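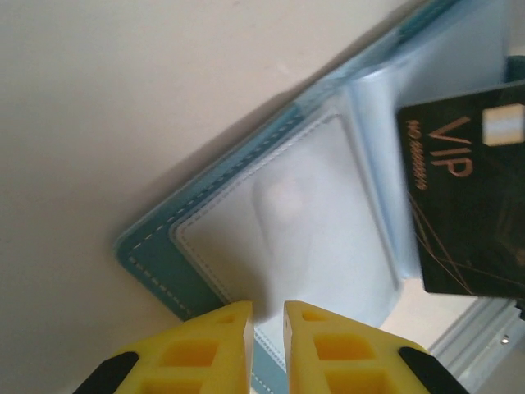
3. Card retention in the household

3.1 Sample and procedure

The retention survey was conducted in two towns, Sekow and Pivbridge, both of which have a mixed retail center and at least one membership program that issues a physical card. Booklets were sent to 400 households. Of these, 374 were returned in usable form. The remainder were either blank or lacked the consent page and were dropped before coding. One adult per household was asked to gather every membership, discount and privilege card in the home, to record the issuer and the place where each card was found, and to state when the card had last been presented at a point of sale. Payment cards, identity documents and transit passes were excluded.

The unit of analysis is the card. Cards shared by several members of a household were entered once, under the name of the person who most often carried them. Where the issuer had closed or merged, the name printed on the card was retained.

3.2 Storage classes

Storage location was coded in four classes: carried (wallet, purse or phone case), filed (holder, album or binder), loose (drawer, bowl, glove compartment) and unknown. The filed class raised the most questions during coding. Higuchi, in the pilot for this study, treated any container with separate pockets as a wallet if it could be closed with one hand. That rule proved hard to apply to small albums, which are sold as wallets but mostly kept on a shelf. The present study codes by where the object is kept overnight. A holder of the album type, with a stitched blue cover and translucent sleeves, can be seen in Figure 1.

Two coders worked independently on the full set. Disagreements were settled by returning to the respondent's own wording, and when this was unclear the card was coded as unknown.
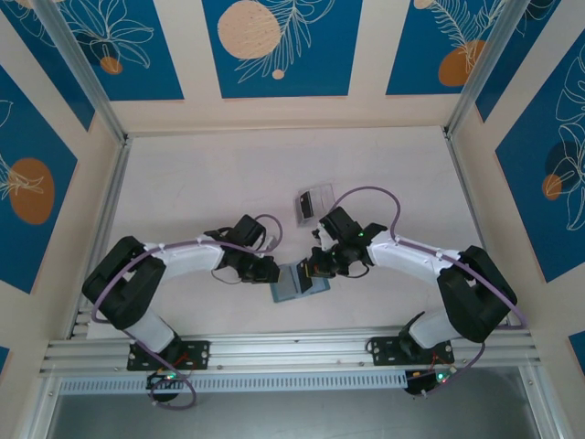
Filed cards differ from loose cards in one respect that matters for the analysis. A filed card has been handled at least once with the intention of keeping it, whereas a loose card may simply have been put down. For this reason the two classes are not merged in the models of Section 4, although earlier work on coupons has generally done so.

3.3 Tier labels and retention

Respondents were asked whether any wording on the card indicated a rank above basic membership. Such cards were reported in 33 households in Pivbridge and were less common in Sekow, where the main issuer, Flulimar, has a single tier. Higher-tier cards were more often filed than basic cards from the same issuer. They were not presented more often. Several respondents noted that benefits could be claimed by giving a phone number at the counter, so that the card itself had no function after enrollment.

The Hosoda program is a useful comparison, as it stopped issuing plastic cards during the study period and told members that existing cards would remain valid. Cards from this issuer moved from carried to loose between the first and second booklets, with little change in the filed class. Disposal was rare in both towns.

3.4 Limits of the survey

The procedure depends on respondents finding their cards. Cards in the loose class are almost certainly undercounted, and the error is likely to be larger in households with more storage space. Dates of last use were given from memory and are used in Section 4 only as an ordering. The survey was fielded in April, after the renewal period of both main issuers, and some recently replaced cards may have been reported along with their expired versions. Where two cards carried the same member number, the older card was removed from the file.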